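4. Oiling a new board (Mastwood finishing guide)

Right, you've sanded your board and wiped the dust off, so now comes the bit I look forward to all week! I use Jarnlow board oil for mine, but any food-safe mineral oil will do the job. Set aside an evening, and get everything out before you open the bottle (I never do, and then I'm opening drawers with oily hands).

4.1 Stand the bottle in a jug of warm tap water for ten minutes. Thin oil soaks in quicker, especially in January when my workshop is freezing.

4.2 Dampen the board with a clean cloth and leave it to dry. You'll feel the grain stand up a bit — rub it back lightly with 1,000 grit paper and wipe again.

4.3 Pour a small puddle in the middle and push it outwards with a folded cotton rag, going with the grain. Do the edges and the end grain too. End grain drinks the stuff, so go back over it until it stays shiny.

4.4 Turn the board over and do the underside straight away. A board oiled on one side only can cup, and I've got one at home that rocks like a boat.

4.5 Prop it on its edge and leave it overnight. Wipe off whatever is still sitting on top, then repeat until you've done three coats.

CAUTION: Oily rags can heat up and catch fire if you've used linseed or any other drying oil. Spread them flat outdoors until they're stiff, and never ball them up in the bin.

Note: pale woods such as maple won't darken much. You'll mostly notice the streaks and swirls coming up a little stronger, and the joins between planks may show more than they did.
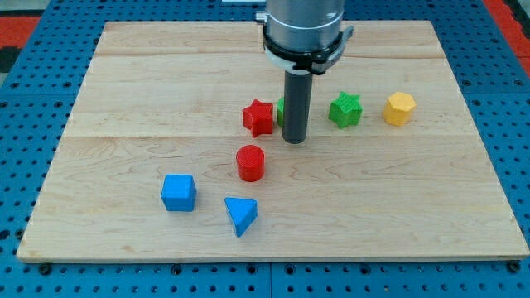

Essam Fawzy wrote in to say that three coats wasn't enough for his, and he'd got to five before the end grain stopped looking thirsty. Fair enough, go by the wood and keep going if it wants more.

4.6 Once the last coat is in, rub on a thin layer of board wax and buff it after half an hour. Leave the board a full day before any food goes near it.

4.7 Top up the oil whenever the surface looks dull or water stops beading. For knife marks and stains, see section 5.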